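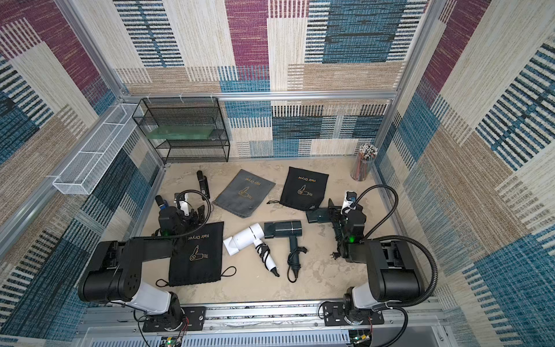 4.2 Labels and where guests put things back

We compared room inspection records from two small hotels, the Rustlow and the Dramier, for the month of October. The records cover 2,029 checkouts. Housekeepers at both hotels noted any item that was missing from its assigned place, even when it was found elsewhere in the room. Hair dryers were the item most often moved, with 211 cases. Irons came second. Extra blankets were left out of the count because the Dramier kept them at the front desk.

Most of the moved dryers were found in a desk drawer or on the closet shelf. Only 17 were not found at all, and we treat those as losses in Section 4.4.
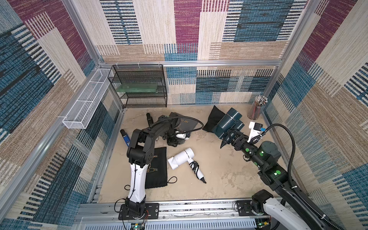 One guest at the Rustlow wrote on the comment card that she had opened every drawer before calling the desk, and that a plain bag on a hook "could have been for laundry or shoes or anything." Comments like this were more common at the Rustlow, where bags had no printing, than at the Dramier.

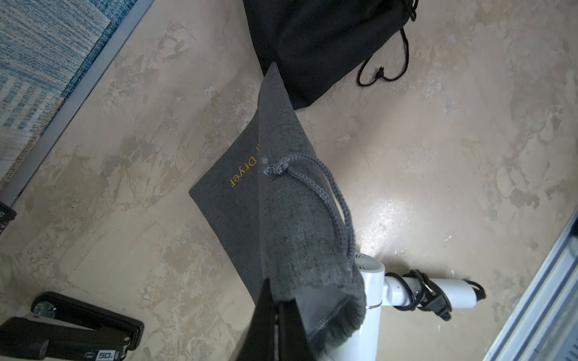
A storage bag has to be recognized by a person who has never been in the room before. Staff learn the bags within a few shifts - guests have one or two nights. Printing helps only if it can be read in the position the bag is left in. With a soft drawstring pouch such as the gray one in Figure 3, a fold in the fabric can cover part of the lettering, though the word "Dryer" is still there in gold. We therefore coded a label as readable if the name of the item was in view, whether or not the rest of the printing was.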